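3.2 Veneered tables in the Pruvska inventory

The furniture inventory of the Pruvska workshop starts in 1927 and contains 219 entries, of which 29 are tables. For every table the clerk wrote the wood, the length of the top and the name of the buyer. The finish is given in only 11 cases, and always in a very short form, such as "dark oil" or "as before". Leitão proposed that "as before" refers to the previous order of the same buyer, but we found this reading difficult to accept for the buyers who appear only once.

We therefore compared the entries with the letters kept in Caldeira. In these letters the grain is discussed more often than the color. Buyers asked for wavy figure with dark streaks (Fig. 4), and they complained when the streaks did not continue from one board to the next – a fault which the workshop called "broken water".

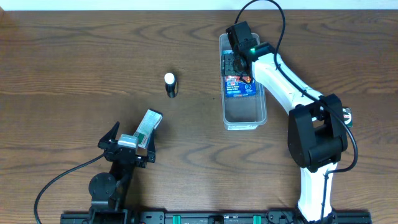
Figure 4. Brown tabletop with wavy, darker grain.

The complaints come mostly from Prultcombe, where the tables were sold through one dealer, Benura. It is possible that the dealer wrote them himself in order to obtain a lower price, as the same phrases return in letters signed by different persons. For this reason we count them as evidence for the vocabulary of the trade, and we do not use them to estimate how frequent the fault was. The prices in the inventory are treated separately in Section 3.3.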